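Kornside lab update: tabletop demonstrations pass the halfway mark

The two-arm teaching project at the Kornside lab has now recorded 1,600 fewer takes than anyone planned for in April, and the plan has been cut to match. The new target for the tabletop set is 800 accepted demonstrations. As of 2025-12-13 we have 543.

For members who missed the spring issue, the project is called Drodden. An operator sits at a pair of hand controllers and drives both arms through a short household task, start to finish. The joint positions, gripper openings and camera views are saved together, and the learning group in Toledo trains on them. Nothing is scripted. If the operator hesitates, the hesitation goes into the recording too.

Most of the work this fall has been on tidying tasks. The operator gets a one-line instruction, such as "put the can on the tray" or "open the top drawer," and a handful of household things laid out on the table. The layout changes between takes. We move the objects by hand, turn some of them, and swap which side they start on, so the model can't get by on memorizing one arrangement.

Small round objects have been the slowest. A cylinder on its side wants to roll when the first finger touches it, and new operators tend to close the gripper too early. What helps is coming straight down, stopping just above the table, and closing slowly with both fingers the same distance from the object. Operators are also asked to keep the lift low. A high carry looks tidy on video but adds a long descent at the end, and that is where most drops have happened.

The second arm doesn't have to do anything in a one-arm task. Park it on its own side and leave it there. Several takes were thrown out in the fall when the idle arm drifted into the path of the working one.

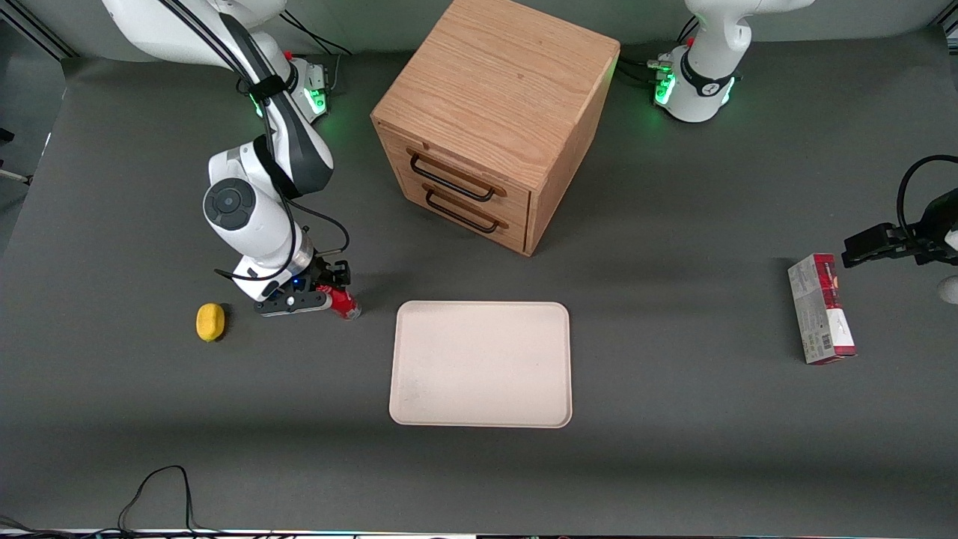
Drawer tasks are coming along faster than expected. Wire pulls are easier to hook than the round knobs we used last year, and operators can usually get one open on the first try after a short practice session. Closing is still rough. Please push with the side of a closed gripper and let go of the controller trigger before backing away.

Two housekeeping items. The Dodness recording software was updated this week, and the old shortcut for discarding a take no longer works. Use the menu. Also, each take is now limited to 3,000 time steps. Anything longer is saved but marked for review, so restart if you lose the object early on.

Operator slots for the new year are open on the lab sign-up sheet. New operators do a practice session first, and those takes are kept out of the count.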